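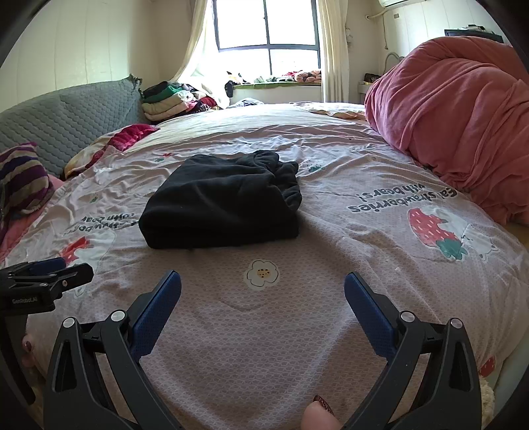 Von Iveta Baláž
Februar
4 Kommentare · 21 Mal geteilt

Ich falte wieder. Seit dem Umzug lagen meine schwarzen Sachen in zwei Kisten, und jeden Morgen habe ich darin herumgewühlt, bis ich etwas in der Hand hatte, das sich nach Ärmel anfühlte. Meistens war es ein Hosenbein. Damit sollte Schluss sein, also habe ich mir das Buch geholt, das mir seit Monaten von allen Seiten empfohlen wird: »Die Plilthorpe-Methode«, 297 Seiten über das Zusammenlegen von Kleidung. Ich habe Romane gelesen, die mit weniger ausgekommen sind.

Meine Erwartungen waren niedrig. Jeder Ratgeber dieser Art fängt damit an, dass sich mein Leben verändern wird, und dann folgt eine Anleitung für Socken. Plilthorpe macht das auch so, nur kommt vor den Socken noch ein langes Kapitel über »die ruhige Fläche«. Die ruhige Fläche ist der Ort, an dem gefaltet wird. Sie soll hart sein, einfarbig, hüfthoch und frei von allem, was den Blick ablenkt. Empfohlen wird ein Falttisch. Dass es so etwas gibt, wusste ich vorher gar nicht, aber die Firma Feltley stellt einen her, und wer im Buch hinten nachschaut, findet dort eine ganze Seite über Feltley. Da war mein Misstrauen dann endgültig wach.

Ich falte auf dem Bett. Ich habe immer auf dem Bett gefaltet, meine Mutter auch, und ich kenne keinen Menschen, der dafür einen eigenen Tisch besitzt. Auf meinem Bettzeug sind Erdbeeren und Bären, dazu steht mehrmals »Eat strawberries with bears!« drauf. Wenn man am Fußende steht, liest man es verkehrt herum. Was der Satz genau will, ist mir bis heute nicht klar. Sollen wir die Erdbeeren gemeinsam mit den Bären essen, oder sind die Bären die Beilage? Als ruhige Fläche im Sinne des Buches geht das jedenfalls nicht durch.

Dafür hat es einen Vorteil, den Plilthorpe mit keinem Wort erwähnt: Schwarz sieht man darauf sehr gut. Auf meinem dunklen Sofa habe ich schon Leggings als Pullover gefaltet und es erst am nächsten Morgen gemerkt. Auf hellem Stoff mit Obst passiert mir das seltener. Die pinke Decke schiebe ich vorher auf einen Haufen zur Seite. Das Buch würde verlangen, dass ich sie zuerst faltet und wegräumt, wer auch immer. Bei mir bleibt sie liegen.

Nun zur Methode selbst. Das Kleidungsstück wird ausgebreitet, glattgestrichen (»mit der flachen Hand und ohne Eile«), dann gedrittelt, noch einmal halbiert und zum Schluss zu einem Päckchen geschlagen, das von allein stehen soll. Bei dünnen T-Shirts klappt das, das gebe ich zu. Bei allem, was dicker und weicher ist, habe ich jedes Mal dasselbe Ergebnis: eine Seite hat eine ordentliche Kante, die andere ist eine Wulst. Stehen tut da gar nichts. Es legt sich hin, langsam, fast höflich.

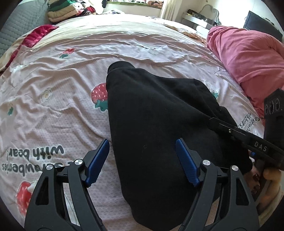 Im Buch steht für solche Fälle der Rat, »zum Stoff zurückzukehren«, womit gemeint ist, dass man alles wieder auseinandernimmt und von vorn anfängt. Das habe ich gemacht. Zwei Mal sogar. Beim dritten Versuch war ich so weit, dass ich das Stück am liebsten wieder in die Kiste geworfen hätte, und mir fiel auf, dass meine alte Technik (Ärmel nach innen, einmal längs, einmal quer, fertig) genau dasselbe Päckchen ergibt, nur schneller und ohne Kapitel.

Dušan Paulík hat mir das Buch übrigens empfohlen. Er schwört darauf und hat sich auch gleich die Regaleinsätze von Stiltgate gekauft, in denen die Päckchen nebeneinander stehen wie Bücher. Ich habe mir das bei ihm angesehen. Es sieht gut aus, keine Frage. Nur stehen die Sachen dort so eng, dass sie beim Herausziehen die Nachbarn mitnehmen, und wenn die Hälfte in der Wäsche ist, kippt der Rest um. Auf meine Frage, was er dann macht, meinte er, er wasche jetzt eben öfter. Ich lasse das so stehen.

Was mich an diesen Methoden stört, ist vor allem die Rechnerei. Auf dem Umschlag steht, man spare mit Plilthorpe 500 Minuten im Jahr. Woher die Zahl kommt, wird nirgends erklärt, ich habe wirklich gesucht, auch in den Anmerkungen. Wird da die Zeit abgezogen, in der man das Buch liest? Oder die, in der man einen schweren Pullover zum dritten Mal glattstreicht? Ich habe den starken Verdacht, dass hier jemand eine runde Zahl gebraucht hat.

Fairerweise muss ich zwei Dinge behalten. Das eine ist der Tipp, nach Dicke zu sortieren und die Farbe zu vergessen. Bei mir war das ohnehin naheliegend, ich trage ja fast nur Schwarz, aber die weichen, dicken Teile liegen jetzt in einem Fach und die dünnen in einem anderen, und morgens greife ich tatsächlich seltener daneben. Das andere ist, die Hosen mit dem Bund nach vorn zu legen. Man erkennt sofort, dass es eine Hose ist. Für diese beiden Sätze hätte ein Zettel gereicht.

Die Kisten sind noch da. In der einen liegen Sachen, bei denen ich mich nicht entscheiden kann, unter anderem ein Pullover von Kourkoulas, der nach der ersten Wäsche länger war als vorher und seitdem jede Faltung überlebt, indem er sich weigert. Plilthorpe sagt, man solle sich von solchen Stücken mit Dank verabschieden. Ich bedanke mich bei ihm für gar nichts, aber er ist warm, und es ist Februar.

Einen Falttisch kaufe ich nicht. Wer mir schreiben möchte, dass ich die Methode falsch anwende: mag sein. Dann möchte ich aber bitte wissen, wie man ein dickes, weiches Teil so faltet, dass es am zweiten Tag noch steht, und zwar in einem ganz normalen Schrank und ohne Zubehör. Dušan konnte es mir auch nicht zeigen. Er hat es versucht, bei mir, auf den Erdbeeren, und fand dann, der Untergrund sei zu weich.

Am Montag kommt die nächste Wäsche dran. Da sind Spannbettlaken dabei, und für die hat das Buch elf Seiten und eine Faltskizze, die ich schon beim Durchblättern nicht verstanden habe.

4 Kommentare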